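Skikska gallery: the two-arm table

Friday, December 29, 2023

Hi all! Mortimer Tran and I spent most of this month on Skikska, our little study of how two arms learn to share a messy table, and I finally have something to put up before we go back in January. The idea is pretty simple - we train on short demonstrations with lots of odd objects lying around, then swap the objects and see what the policy still knows how to do. 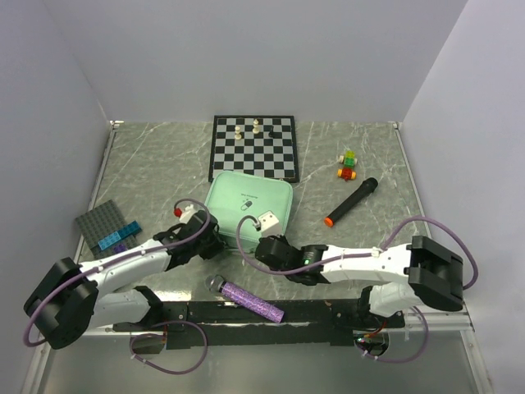 Both grippers near the pill-capsule pouch, with the dotted cube by its corner. Chess pieces and toy blocks are out too.

Soft things like pouches are what I care about most, and they're also where our first version (we called it Flostent) did worst. It got 3 out of 20 trials on soft items. The new one got 21 out of 40 on the same kind of task, so it's getting there, but I wouldn't brag yet! Most of the misses come from both arms going for the same side.

Arlo Achterberg is rerunning the baseline on his setup in Lircombe, and I'll add his pictures to this page when he sends them over.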